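Brelarstead Chunky Rib Sweater
Item 316

Home / Knitwear / Sweaters / Heavy

A sweater for people who keep the thermostat at a moral level. The Brelarstead is knitted thick, with a deep rib at the neck, cuffs and hem, and it has no logo, slogan or zipper that stops halfway for reasons of style.

Fit
Roomy in the body, a little long in the arm. If you are between sizes, go down. If you are buying for a teenager, go up and expect no thanks.

Yarn
100% wool, spun for us by Endale. It itches for the first two wearings, and then either the wool gives in or you do.

Colors
Oat, Slate, Moss, Faded Rose. Faded Rose was called Salmon until August, when we got tired of the fish jokes.

Care
Hand wash cool, or use the wool cycle if you trust your machine. Dry it flat. Do not hang it, unless you have always wanted a sweater dress. Fold it for the drawer: sides in, sleeves back, bottom up to the collar. It takes up the room of two ordinary sweaters and there is no folding trick that changes this, though Mihret Negash in our packing room has tried most of them.

Pilling
Some, mostly under the arms. Use a comb. The Plornum sweater comb is sold separately, naturally.

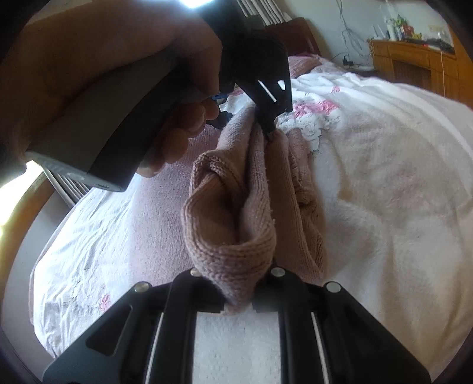

Rib edge and flecked knit, pinkish beige. Colors vary a little from screen to screen.

Sizes: XS to XXL
Price: $140, or $126 with any second sweater from the Plundberg range
Shipping: free within 40 miles of the store, flat rate beyond
Returns: 14 days, unworn. We can tell when a dog has slept on it.

Customers also bought: Endale wool wash, Plornum sweater comb, Plundberg bed socks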